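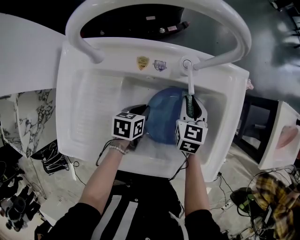 What makes a lunar rille sinuous?

Its course bends back and forth the way a river's does, usually starting at a pit or elongated depression and getting narrower and shallower downslope. The other two classes, straight and arcuate, follow fractures and keep much the same width along their length.

Unit 4: Rilles, Ridges and Mare Edges
Notes by Seul-gi Min
Revised June 21, 2023

These notes go with the second block of lectures. Read them before the map exercise. The reading from March on crater counting is assumed.

1. Three classes of rille

Straight rilles are grabens. The crust was pulled apart, two parallel faults formed, and the block between them dropped. A straight rille will cross a crater rim or a hill and keep going, which is the quickest way to recognize one. Rima Ariadaeus is the standard case.

Arcuate rilles are also grabens, but they curve. Most of them lie near the edges of the round maria and run parallel to the shore. The weight of the basalt fill made the center of the basin sag, and the margin stretched. The Hippalus rilles on the east side of Mare Humorum are a good set.

Sinuous rilles are volcanic. Most are read as lava channels or collapsed lava tubes. Vallis Schröteri is the widest, and Rima Hadley is the one visited on foot, by the crew of Apollo 15.

2. Wrinkle ridges

Wrinkle ridges are compressional. They sit inside the maria, where the sagging surface was squeezed, and they stand low — often too low to see except near the terminator. A ridge commonly has a broad arch with a narrower, rougher crest on top of it. Do not confuse one with a lava flow front. A flow front has a single steep side and ends in a lobe.

3. Working out relative age

Start with what cuts what. A rille that cuts a crater is younger than the crater. A crater that sits whole on top of a rille is younger than the rille. Where mare basalt has flooded a graben and the graben stops at the shoreline, the basalt is younger.

Arcuate rilles around the maria are mostly older than 3.6 billion years. Wrinkle ridges kept forming long after that, so a ridge crossing a young surface is no cause for alarm.

4. Map exercise

Use the Salehi sheets, numbers 37 and 80. Students at the Sturport campus have the same sheets in the map drawer.

Mark every rille on sheet 37 and write S, A or N beside it (straight, arcuate, sinuous). If you cannot decide, write a question mark and one line saying what confused you.

On sheet 80, measure the shadow at the west wall of the marked crater. With the Sun at altitude a, the height of the wall is the shadow length times the tangent of a, provided the shadow falls on level ground and its length has been corrected for foreshortening. For a shadow of 10 km and a Sun altitude of 8 degrees, the height comes to 1.4 km.

Hand in both sheets with your working. A height without working gets no credit, even if it is right.

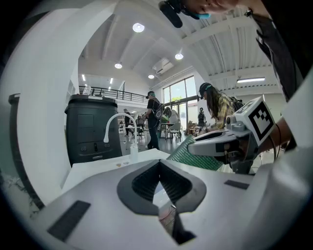 5. Reading for next time

Skuden, chapter on mare volcanism, up to page 152. Skip the section on glass beads, which comes back in Unit 6.

Galano, the short article on graben width and fault depth. Look at how the fault dip is assumed — we will argue over that in class.

Bring a ruler marked in millimeters and a calculator with trig functions.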